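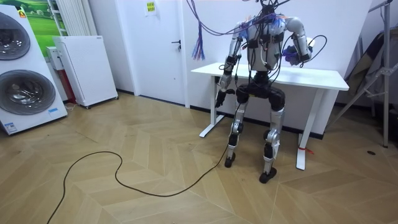 How to run a table-wiping demo at an open day

Written up fast after the Rincombe open day, so the next crew doesn't start from zero. Covers the wiping demo only. The arm-waving and greeting stuff is in Joar's notes, go ask him.

The short version: white table, blue cloth, a little water, a humanoid that wipes. Visitors love it way more than you'd think. They all own a table.

What you need

— One table, light top, against a wall
— Microfiber cloths, more than one, same size and thickness
— Spray bottle with plain water
— Soft pencil for making marks
— Dry paper towels for the floor
— Tape for the visitor line
— The robot, with the operator and a spotter. Two people minimum, always

We call the robot Oda. The control software is Mova, and everything below assumes Mova with the wiping routine already loaded. If you're on something else the order still holds but the menu names won't.

Step 1. Pick the room

Small is fine. You want a wall behind the table so visitors only come from the front and one side. Check the floor for play, ours has a chevron wood floor and its fine, but walk the spot where the feet go and feel for boards that move. Doors: decide now which one is the visitor door and lock the rest. Helge Moen got this wrong at the spring event and had people wandering in behind the operator all morning.

Leave the ladder nearby if you rigged anything overhead. You will need it again ten minutes after you put it away.

Step 2. Set the table

Long side against the wall. Push it until it touches, then check again after the first run because a light table creeps when something leans on it. If it creeps, rubber pads under the feet. Leave the near side completely clear, no mugs, no leaflets, no phones. Leaflets go on a different table in a different spot. Visitors will put things down on any flat surface you give them.

Measure from table edge to the robot's waist and write the number on a bit of tape stuck to the floor. Saves you an argument later.

Step 3. Cables

Everything that runs along the floor goes out on the side away from visitors. Give the leg cable enough slack for a full step back. Then walk the visitor route yourself, looking straight ahead and not at your feet, because that is how they walk. If you catch anything with your shoe, move it or tape it.

Overhead bundles: look for anything that can swing down to shoulder height when an arm comes up. Raise both arms slowly in Mova, stop halfway, look. Then the rest of the way.

Step 4. Fold the cloth

This matters more than any setting. Fold it into a compact square, thick enough that the fingers close on cloth and not on each other. Folded edge to the left, flat side to the right. Hjørdis Engström does hers tighter than me and gets fewer drops, so do it her way.

Dampen, don't soak. Two sprays on the underside. If water runs out when you press it with your palm, start over with a fresh cloth. A soaked cloth drags, then slides, then drags again, and the arm chases it.

Step 5. Make something to wipe

A clean white table is a boring demo. From one step back people can't tell whether anything is happening. So give it a mess they can see.

Soft pencil rubbed flat with a finger makes a nice gray band. Good because it comes off with water and doesn't stain. Don't use marker. Don't use coffee, it gets sticky and the second run of the day is a disaster. Coco powder also no (Torbjørn Isaksson tried it, we found it in the hand for weeks).

Keep the marks in the middle of the reach. Anything at the far left corner will get missed, and somebody's kid will point it out, loudly.

Step 6. Dry run with no audience

Head camera view up on the laptop. Robot in standby, arms down. Then:

1. Start the routine at 50 percent speed.
2. Watch the grasp. Cloth should bunch up inside the hand with nothing trailing under the palm.
3. Let it do one pass. Stop.
4. Check the table against the wall and the tape mark on the floor.
5. Run the full routine.

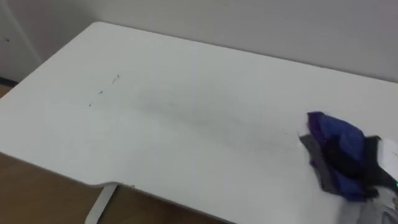 A single pass usually smears before it cleans. Normal with pencil. The second and third pass do the actual lifting, so set the repeat count to at least three and tell visitors to wait for it. If it still only smears after that, your cloth is too dry or it's full. Turn it over before you touch any force settings. I mean it. Britt-Marie Blomqvist spent most of Tuesday raising the contact force when all she needed was a clean side of the cloth.

Things to look for during the dry run:

— Wrist tilting so only one edge of the cloth touches. Lower the start height a little and re-teach the first point.
— Fingers scraping the table. Stop right away. Cloth is too thin or grabbed too far down.
— Robot rocking. Feet too close together or too far from the table, go back to your tape.
— Cloth left behind halfway. Re-fold, thicker.

Step 7. The visitor line

Tape on the floor, 180 cm from the robot's reach at full stretch. Not from its feet. From its reach. Spotter stands on the line, at the open end of the table, with the stop button in hand and not in a pocket or on a chair. Spotter does not answer questions while the arms are moving. That's the operators job or it waits.

Kids in front, adults behind. They sort themselves if you ask once.

Step 8. Run the show

Keep each round short. What worked at Rincombe:

Say what it's going to do. One sentence.
Let a visitor choose where the pencil mark goes, within the middle of the table. Staff member draws it, visitor stays behind the line.
Everyone back. Spotter says clear. Operator starts.
Talk while it wipes, about the camera view mostly, people like seeing what it sees. Turn the laptop around so they can.
Arms down, standby, then questions.

Leave a gap between groups. Use it to swap the cloth and wipe the table properly by hand, and to look at the floor. Water near the table edge ends up on the floor eventually, and a wet wood floor under a walking robot is a bad afternoon.

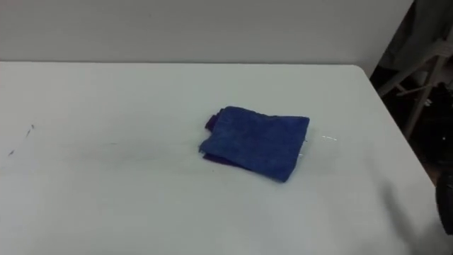

Folded cloth on the tabletop, with a small wet streak at its right edge.

If you see a streak like this one, dry it with a paper towel before the next group comes in. Takes two seconds. Old scuffs and faint smudging can stay, the camera view makes them look worse than they do from the line.

Step 9. Between rounds, check the motors

Temperatures are under Status in Mova. We stop at 46 degrees on the shoulder and give it a break, that's our own number, set yours with whoever looks after your hardware. Break means arms down, in standby, and somebody talking to the visitors. Have something to talk about. Joar Sundqvist passes around a spare finger joint, works great.

What people ask

Can it do windows — no, different routine, and the cloth would need to be held flat the whole way.

Is someone driving it — depends on the round. Tell them straight which one they're watching. If it's teleoperated say teleoperated. Put it on a sign too.

Does it know when the table is clean — ours doesn't. It runs the number of passes we set.

Can I shake its hand — not at this demo.

Why no head — visitors ask for a face every time. Cover's off so we can get at the cables, say so and move on.

Packing up

Arms down first, then power, then cables. Cloths out to dry flat, don't ball them up wet in the crate with the hands. Peel the floor tape the same day, it leaves glue if it sits over the weekend. Wipe the whole table by hand incl. the corners.

Log goes in the Jiltbridge shared folder, same name format as last time. Write down the cloth fold, the speed and anything you re-taught. If you changed the start height write the old one too, I had to guess ours and got it wrong twice.

Next one's in August, same routine unless Hjørdis gets the two-handed version ready.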